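Clutdale Padded Bench by Brimon: Review After Nine Months

Posted June 30, 2019

I bought the Clutdale in September, when we moved the laundry sorting out of the bedroom and into the workroom. I wanted a soft, flat surface to fold on that could also be sat on. It cost $226 from Trilley, with free delivery. The same bench comes in a longer size for $496, which I did not consider for long.

It is a plain upholstered bench with a thick padded top and four screw-in feet. The cover is sold in three colors. Mine is the light gray.

Delivery and setup

The box came in one piece and was heavier than I expected. The feet are in a zippered pocket on the underside, and the instruction sheet does not say so. I spent a while looking through the packing foam before I found them. After that it was a matter of turning four feet by hand until they stopped. No tools needed. One foot went in crooked the first time and had to be backed out and started again.

There was a smell from the foam for the first week. Opening the window took care of it.

The fabric

The cover is a woven fabric, speckled gray and off-white when you get close to it. From across the room it reads as one flat light gray, close to the color of our walls. The speckle is the reason I picked this one over the plain cream. Lint and the odd gray thread don't show much.

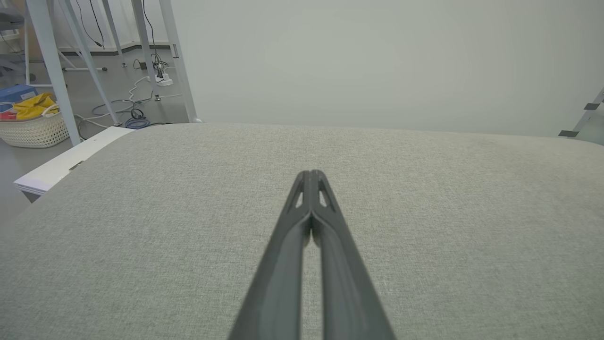

Folding on it

A hard table is still better for dress shirts. For everything else I prefer the bench. Slick fabrics stay where you put them, and that was my main complaint with the glossy desk I used before. Track shorts, running tights and the lining of a rain jacket all used to slide off the desk while I was reaching for the next thing. The weave on the Clutdale has enough grip to hold them.

It does give under your hands. If you like to press a crease into pants with your palm, you won't get a sharp one here. Towels and T-shirts come out fine.

The front edge is rounded. It is comfortable behind the knees when you sit, but it means the last couple of inches are no good for stacking. A pile of folded shirts set too near the edge will lean and go over. I keep stacks toward the back, next to the wall, and use the front for whatever I am working on.
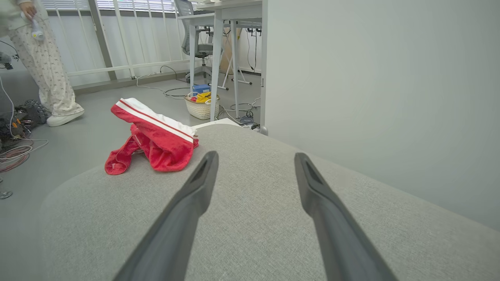
Red athletic bottoms with the white waistband, lying on the cushion.

Sitting on it

Firm. Two adults can sit on it, and Brimon gives the limit as 200 kilos on the label. I sit on it to put on shoes and it has not sagged in the middle so far. For an evening of reading I would want a back to lean on.

Cleaning

The cover is spot clean only, and I think that is a mistake on something at this price. I have had one coffee spill. Cold water and a little dish soap got it out, but the damp patch took most of a day to dry and left a faint ring that needed a second pass. A vacuum with the brush attachment handles dust.

Compared with the Awwad

Before this I had the Awwad folding ottoman for a year. The Awwad is cheaper and has storage inside, and the cover zips off for the wash. The lid on mine warped, though, and it was too small to lay out a bath towel. If you need the storage, look at the Awwad first. If you mostly want the top surface, the Clutdale is the better piece.

Good: grippy fabric, solid feet, wide top, hides lint
Not so good: cover doesn't come off, rounded edge wastes space, poor instructions

4 out of 5. I would buy it again on sale.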